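Notes - Tollbridge library evening talk, "Keeping the old stuff going"
26 March 2018
30 min incl. questions. Don't run over, they lock the doors.

START
Say hi, thank Misaki Tamura for the invite and for the projector. Phone on silent!!
Ask the room - who has a thing at home that quit working and is still in a closet? Hands up. Wait. Let them laugh.
My own list: a toaster, 2 radios, the sewing machine. The sewing machine is the one I care about. Tell that story but SHORT this time. Grandmother's, bought used, I put it away in January because the belt slipped and I figured it was done for. It needed a belt. That's the whole story. Move on.

WHY WE STOP FIXING
- we don't know how the thing opens
- we think opening it will make it worse (sometimes yes - admit this)
- a new one is on sale
- shame. People bring stuff in and say sorry for it. Every time. "Sorry it's so dusty." Say this slowly, it always gets nods.
Skip the landfill part if short on time. They know it. They came to a repair talk on a rainy night.

HOW WE GOT GOING
Gatchalian hall, one folding table, an extension cord that didnt reach. First night 29 people came and we'd set out chairs for way fewer. Mostly lamps. Lamps are good - a lamp is a plug, a cord, a switch and a socket and you can learn all of it in one evening.
Second night somebody brought a coat with a dead zipper and from then on we had a sewing corner. Sewing corner now has the longest line. Don't make the joke about the line.
Zonura gave us the tool chest. Thank them by name, they asked.

WHAT COMES IN
77 items on the sheet for last season. Read out a few: hair dryer, music box, garden shears, a chair with one short leg, accordion (no luck with the accordion), a doll with her arm off.
Then electronics. People get scared here so slow down. Old desktop towers are friendly inside, big parts, room for your hands. Pass the mic if anyone wants to ask.
CLICK x3

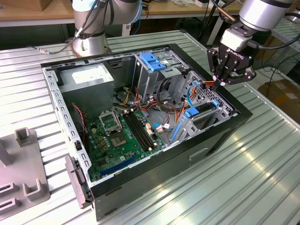
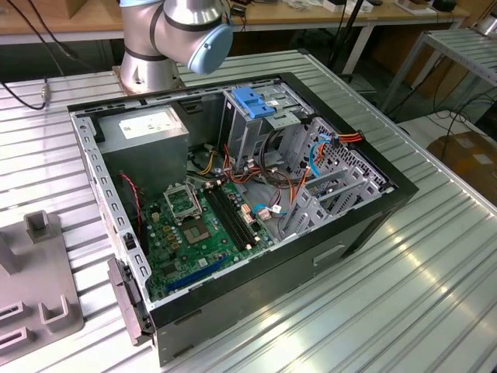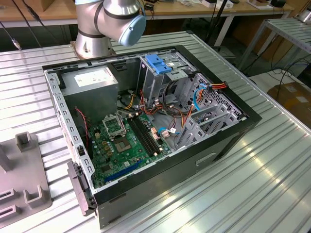
Side panel off, case lying flat. All three.

Tollbridge Repair Notes, Issue 30, page 2

Point to the metal box in the corner, power supply. Say it LOUD: we don't open those. Not us, not you. Unplug from the wall before anything.
First one again - memory slots, the two long black ones. Ask who has ever swapped memory. Usually one kid.
Point is you can see where things go. Same as a lamp, more pieces. Get off this slide by minute 15 or I lose the sewing people.

THE RULES WE USE
1. Owner sits with the fixer. No drop-off. We tried drop-off and ended up with a shelf of orphans.
2. Take a picture before you take anyting apart.
3. Screws go in an egg carton, in the order they came out.
4. You can say no. If a fixer doesn't feel ok about a job they pass on it, no hard feelings.
5. If it can't be fixed we say so plainly and the owner decides what happens to it.
(Rule 3 - hold up egg carton. In my bag, side pocket. CHECK.)

THE MUSIC BOX
If there's time. Man came in with his wife's music box, spring fine, comb full of lint and old oil gone to glue. Took most of the evening with a soft brush. It played maybe half the tune and stuck, then played all of it. He wanted it stopped there so she could hear it first at home. Don't milk it. Drink water.

IF YOU WANT TO START ONE
- room with good light. Light matters more than tools
- find your sewers first, easier to find than you think, ask at the fabric shop
- sign-in sheet, name, item, what's wrong, what we did
- talk to whoever insures the room BEFORE you print flyers. We did flyers first. Bad week.
- coffee. Cookies if you can. Crumbs away from the sewing table
- don't buy parts ahead. We have a box of fuses that fit nothing
Wurkgate group started last fall off the same list, they do bikes too. Bikes need floor space. Say I'll put anyone in touch.

QUESTIONS I always get
Do you charge? No, jar by the door, parts at cost.
Phones? Cracked screens no. Batteries only if the back comes off by hand.
What if you break it worse? It happens. We tell you at sign-in and you sign for it.
Microwaves? NO. same reason as power supplies, they can hold a charge.

END
Next night is on the back of the handout. Bring one thing, not a carload.
Leave egg carton on the table for people to look at, get it back from Misaki after.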